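## 4.2 Comparing the two hand-held grippers

We had meant this section to be a short one, but the two grippers turned out to differ in ways that took us a good while to sort through, and we hope the reader will bear with us. Both tools do the same basic job: a person holds the handle, squeezes a trigger, and a small camera behind the fingers records what the fingers are doing. The Giten has long, springy fingers that wrap a little as they close. The Fledico has short, stiff ones that stay parallel for the whole of their travel. Everything else was kept as close to the same as we could manage, including the lens, the recording software and the people doing the squeezing.

We collected 3000 recordings in all, split evenly between the two tools, and covering 19 household items from the Bortolotti set (we left out the glass pieces, having learned our lesson during the pilot in July). Each recording begins and ends with the fingers open over a bare patch of the work surface. We were rather strict about this, and our operators were very patient with us! The open pose gives the tracking software a fresh look at both fingertips, and it lets us work out the width of the gap without any markers glued to the tool.

The tracking software is where most of our trouble came from. Usis, the pose estimator we used throughout, works by following small points of texture from one moment to the next, and it is happiest in a cluttered room with posters and bookshelves and plenty of corners. A clean tabletop gives it far less to hold on to. Of the full set, 447 recordings lost tracking at least once, and when we went back through them by hand (a long job, shared over many pots of tea) the great majority were from the stretch where the tool was low over the table and tilted forward, so that the surface filled the camera's whole view.

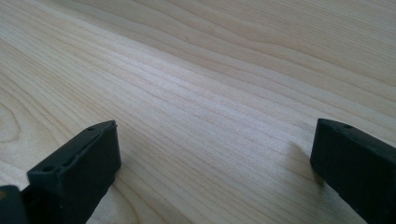

Vol. 8, No. 2

**Figure 6.** Open pose over bare wood, seen from the gripper's own camera. The dark, blocky fingertips stand out well against the pale grain.

Figure 6 shows the kind of view we are talking about. The fingers themselves are easy to find, being nearly black against a light background, and the small round holes in them make handy landmarks for the gap estimate. What is left for Usis is the grain of the wood. We were pleasantly surprised by how far it could get on grain alone, particularly near the rounded rings and the broader curves, but long straight lines are a different matter: sliding along them changes very little in the view, and the estimate tends to drift in that direction. Shadows cast by the fingers add to the difficulty, as they travel with the tool and can be mistaken for something fixed to the table.

The drift was noticeably worse with the Giten, whose longer fingers cover more of the lower part of the view and leave fewer usable points. Masking out the fingers before tracking helped both tools, and we would suggest it to anyone setting up something similar. Widening the mask to take in the shadows helped the Fledico again but did the Giten no good at all, and we are still not sure why. We return to the grasping results themselves, where the Giten makes a much better showing, in Section 4.3.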